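Desk mat

A desk mat is a flat covering laid over part or all of a desk or other work surface. It protects the surface from scratches, ink and heat marks, softens the feel of the desktop under the wrists, and marks out the area in which work is done. Desk mats are made of wool or synthetic felt, leather, cork, rubber and woven cloth.

History

The desk mat developed from the blotter pad, a sheet of absorbent paper held in a stiff frame. As fountain pens gave way to ballpoints, the blotting paper lost its purpose, but the pad remained in use as a writing surface. Larger mats became common once the keyboard and mouse took up most of the desk.

Materials and construction

Felt mats are cut from sheet material and may be left raw or finished with a stitched border, which slows fraying. Corners are the first part to lift or fold, particularly on mats that have been stored rolled. The Hevovine, a felt mat sold by the stationery firm Wulico, is 600 millimeters wide and has a border 10 millimeters deep.

Decoration

Many mats are plain. Printed designs include maps, grids, landscapes and calligraphy, the last often enlarged so that a few brush strokes run across the whole mat. Large designs are partly covered in daily use and are seen only between the objects placed on them.

Use with desk storage

Small items are commonly kept in open boxes set directly on the mat. Clear plastic boxes are popular for adapters, straps and personal care devices – the contents can be found without emptying the box. On desks with a built-in hutch or compartment, the mat may extend to the back panel, with bottles and packages standing behind the working area.

Care

Felt is brushed or vacuumed and spot-cleaned with cold water. A folded corner can be flattened under books overnight. 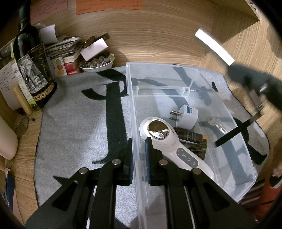
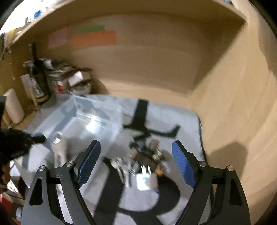

Desk mats in use: under a clear storage box (first picture) and in a wooden compartment (second picture).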